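The Village That Moved Its Choir Practice for the Sake of a Bakery

Terkbridge, February. Half past four in the morning and the only light on the main street is over the bakery. Viorica Lazăr is already two hours in. Flour to the elbows, radio low, door propped open with a brick even though there's snow on the step.

"You get used to the cold," she says. "You don't get used to the alarm clock."

The town has 1,672 people and for eleven months it had no bread. Not bad bread. None. The old bakery shut, the supermarket out past the river stocked sliced white in bags, and people drove to Vorno and filled their freezers. Or they baked at home, badly, and complained about it at the post office.

Then Lazăr came back. She'd left at nineteen, worked hotel kitchens, then a big production bakery where she never once touched dough with her hands. All hoppers and belts. She hated it, stayed nine years. When her aunt wrote to say the old shop was for rent she gave notice the same week.

What she opened isn't fancy. A rye, a white, a potato loaf, and on weekends a sweet braided thing with walnuts that she calls Cekusik, after the street she grew up on. Sells out by nine. There is usually a line and there is usually an argument in it.

The rye is the one to get. Dense, sour, a crust that fights you. She makes it with a starter she keeps in the back in a crock with a plate on top, and she feeds it before she feeds herself. Three days from first mix to shelf. People told her that was too long to make money on and they may still be right.

Wood is a running theme with her. She'll go on about rising boards and peels and why dough sticks to steel and lets go of a plank, and she'll do it while shaping, never looking down. Long boards are best, she says, with the grain running the way you slide the loaf. Scrape them, never soak them. A soaked board warps and then it's good for the stove and nothing else.

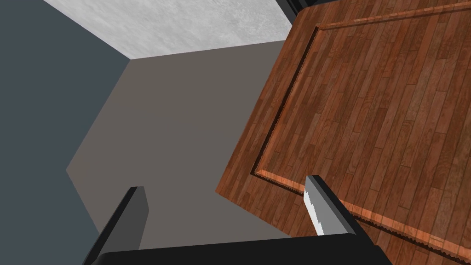
The oven problem

The oven nearly finished it. It's a deck oven, older than she is, and it came with the lease. First month it ran hot on the left and stone cold on the right, so every loaf had to be turned halfway through. Second month the door spring went. She baked for a week with a broom handle wedged against it.

Enter Mircea Căpraru, retired, boilers mostly. He came in for a white loaf and left with his sleeves rolled up. Took the side panel off, swore, went home for a different wrench. He found the burner half choked and a baffle put in backwards, maybe by whoever serviced it last, maybe from the day it was installed. He won't guess.

"It was doing its best," he said of the oven. He takes his payment in potato loaf.

It now holds 240 degrees across the whole deck, Celsius, the dial is from somewhere else and she never bothered to convert it. She checks it with a cheap thermometer anyway. Old habits from the hotel.

The money side is tighter. Flour comes from the mill at Pană, twice a month, and the price went up in the fall and then went up again. She raised the rye once and got an earful. She hasn't touched the white. "The white is for people with kids," she says and that's the end of that conversation.
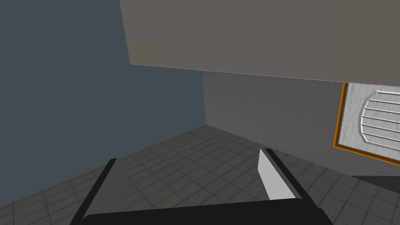

She'd like a second pair of hands. She has tried two. One lasted until the first frost, the other was good, really good, and then got into nursing school, and you can't be mad at that. So for now it's her, plus a cousin on the register who opens the shutters at six and knows what everbody wants before they ask.

And the choir. It used to practice early Sunday in the hall next door, same hour as the Cekusik comes out, and half the altos would slip away during the warmups to get in line. The director put up with it for a month. Then he moved practice back an hour. Now they come in together, still in coats, and hum while they wait.

Ask Lazăr if she'd do it over and she shrugs and reaches for the next tray. She does have plans. A seeded loaf for spring, if the mill can get her decent caraway. A bench out front. Maybe closing Mondays, which she has been saying since the day she opend.

By seven the windows have steamed over and the first tray of rye is gone. A man at the door wants to know if there's any more coming. There is — give it twenty minutes, she tells him, and shut the door properly this time.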